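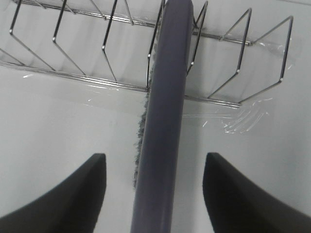
Re-handling old garden tools, worth it?

tomsbarrow
Picked up a box of hand tools at an estate sale in Cestley. Mostly trowels and weeders, one of them a Wuyts with a good blade and a split ash handle. A new handle from Trulport is more than I paid for the box. Do you replace handles or just use the thing until it falls apart?

claybottom
Replace it. The blade is the hard part to find now. Knock out the old rivet, clean the tang, fit the new handle with epoxy and let it sit overnight. I've done 3 this year and none have worked loose.

pell_270
Disagree on the epoxy. Next time it breaks you will be drilling glue out of a socket for an hour. A tight friction fit and one pin is enough for a trowel.

claybottom
Depends on the soil. I have heavy clay, and a pinned handle starts to wobble by August.

pell_270
I have clay too. If it wobbles, the hole was drilled too big.

marrowfat
I gave up on wood. Bought the Etico weeder two years ago, plastic grip. It doesn't look like much, but I can leave it out in the rain and find it in the grass. The ash ones all went gray and disappeared.

tomsbarrow
Leaving tools out in the rain is a different problem.

marrowfat
Sure, but it's the problem I have.

oldrow101
Before you order from Trulport, measure the tang. Their listing says it fits all Wuyts trowels and it doesn't fit the older tapered ones. I sent mine back and had to pay the shipping. A hardware store dowel and a rasp got me there in an evening.

pell_270
Dowels are fine if you check the grain. If it runs out the side, put it back on the shelf.

tomsbarrow
Measured it - it's tapered. Going to try the dowel first. Is linseed oil still the usual finish?

oldrow101
Boiled linseed, two thin coats, wipe off the extra. Lay the rags flat outside to dry, they can catch fire in a pile.

claybottom
I'd still use epoxy.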